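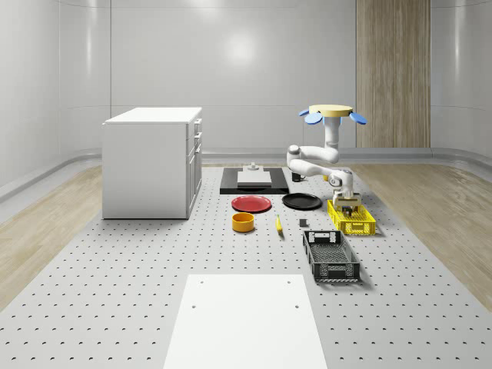

Clearing the Table: Can a Machine Take That Chore Yet?

I get more mail about clearing up than about any other job in the house, and since September a good part of it has asked the same thing: when can I hand this over to a robot? I'd love to tell you next spring. My own kitchen table collects plates, fruit, mail and somebody's homework by four in the afternoon, and I would give up a cupboard (well, half a cupboard) for an arm that put it all back.

The arms you see working over a table today, many of them in simulation, are mostly doing one part of the chore, and it's the part we hardly notice ourselves doing. They pick up one small thing and carry it over to a crate. If you have ever cleared a table with a toddler you know how much is packed into that. Which thing first? How do you take hold of it? Does it go in the yellow crate or the black wire basket?

My neighbor Chin-lung Yang spent 16 years setting up packing lines at Villalobos, and I asked him over tea which things on a table he would trust to a gripper. Cubes and blocks, he said, all day long. A bowl, if it can get a finger over the rim. A banana, yes, though he wouldn't want to eat it afterward! What he wouldn't give it is a shallow plate lying flat, with hardly any edge to get under. Try it yourself with two fingers of one hand and no sliding it to the edge of the table. I did, and I said a word I don't put on this page.

So no, I wouldn't wait for one. But I've borrowed quite a lot from the way those work tables are laid out, and my evenings are easier for it.

Setting up a table so that anyone can clear it

1. Put the containers down first. A crate and a basket, side by side at one end, where your arm reaches without leaning. I used to walk things to the counter one at a time, and it's amazing how long I kept that up.

2. Choose containers with open sides. A latticed plastic crate or a wire basket lets you see what has gone in, and crumbs fall through instead of collecting in the corners. Stand it on a tray if you mind the crumbs.

3. Give each container one meaning. Mine are "goes to the sink" and "lives somewhere else." I tried 5 categories one winter and the family went on strike.

4. Keep plates apart while you work. Two plates side by side are easy to lift. Stacked with a fork between them they slide, and off goes the gravy.

5. Small things go first. Grape stems, game pieces, bottle caps, the odd cube from the math kit. Once they're out of the way you can move the big pieces without knocking anything on the floor.

6. Leave the cutting board for last, on its mat. It's heavy, it's usually sticky, and it makes a good parking spot for whatever you can't decide about.

With two of us it takes 17 minutes on a bad night, washing up not included.

A word on the workshop

The same layout does nicely on a bench. Chin-lung keeps a crate and a wire basket on his, one for tools to put back and one for offcuts, and he swears by a drawer cabinet that stands right beside the work instead of across the room. If you do pick up a pegboard-style bench top with holes in it, lay a flat panel over one section before you handle little screws. I've fished enough of them out from underneath to feel strongly on the subject.

Next time: getting candle wax out of a tablecloth, with thanks to the reader in Borport who sent three methods and a sample of the cloth.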